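# How we teach a robot arm to pick up a bottle

My name is Ketsara Meesuk and I build things together with friends in the shared workshop in Sotville. Children who visit us often ask the same question: "Is it hard to make a robot take something from a table?" The answer is yes, much harder than you think. In this text I will try to explain why.

## First, look at your own hand

Put a bottle on the kitchen table and pick it up. Easy! But your body did many jobs in that short time. Your eyes found the bottle. Your brain decided how far away it was. Your shoulder, elbow and wrist all turned a little, and your fingers closed with the right force.

A robot arm must do these jobs too. It has joints, like you have, and in every joint there is a motor. The arm we chose for our project has no hand with five fingers. It has a gripper with only two. Try to live with two fingers for one breakfast and you will understand how the robot feels. (Please be careful with the milk.)

## We practice inside the computer

Our project is called Srithong. The name was the idea of Thitima Thepsuriya, and we all liked the sound of it. Before we do anything with real motors, we build a room inside the computer. This is called a simulation. It is a little like a video game, but the computer also calculates weight, pushing and falling. If the arm makes a bad move in the simulation, no glass is broken and no finger is hurt. We press one key and everything stands again in its place.

Tibor Szűcs made our practice room. He likes motorcycles, so of course he put one on the floor behind the table. On the table he placed different things with different shapes, and also a small rocket. 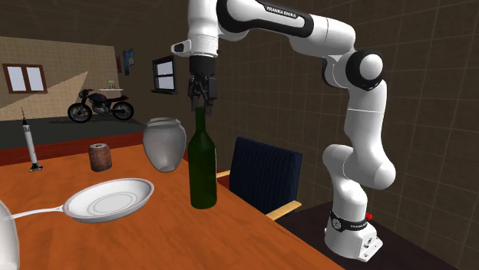
*The gripper at the neck of the green bottle, in our simulated room.*

Why the neck? Think again about your own hand. A gripper can open only so wide. The neck of a bottle is thin, so the two fingers can go on both sides of it. But a tall, narrow bottle also falls easily. If one finger touches it too early, it can tip over. So the arm must come down slowly and stop in the right place.

The other things on the table are there for a reason too. A pan is flat and has a long handle. A vase is round and wide. When the arm moves to the bottle, it must not hit its neighbors.

## How does the arm know where to go?

We write a list of steps, and the computer follows them one after the other:

1. Find the bottle.
2. Move the open gripper high above it.
3. Go down slowly.
4. Close the fingers.
5. Lift.

It looks simple, but each step can go wrong. On our first evening the arm lifted very nicely, but the fingers had closed on air. The bottle was still on the table. Vira Levchenko laughed so much that she had to sit down.

After that we changed the numbers a little and tried again, and again. One night we let the computer practice alone, while we slept. In the morning it had finished 2866 tries! In the last 55 of them the bottle fell only 2 times. With a real bottle we would need a very big broom.

## Try it at home

You can play robot with a friend, and you need only a plastic bottle and a scarf.

- One of you is the arm. Cover your eyes with the scarf and use only your thumb and one finger.
- The other one is the computer. You may say only "left," "right," "forward," "back," "up," "down," "open" and "close."
- Put the bottle on a table and begin – slowly, please.

My niece is nine years old and she needed four tries. Her father needed more, and he is still a bit angry about it. When you have finished, change places and put a second bottle close to the first one.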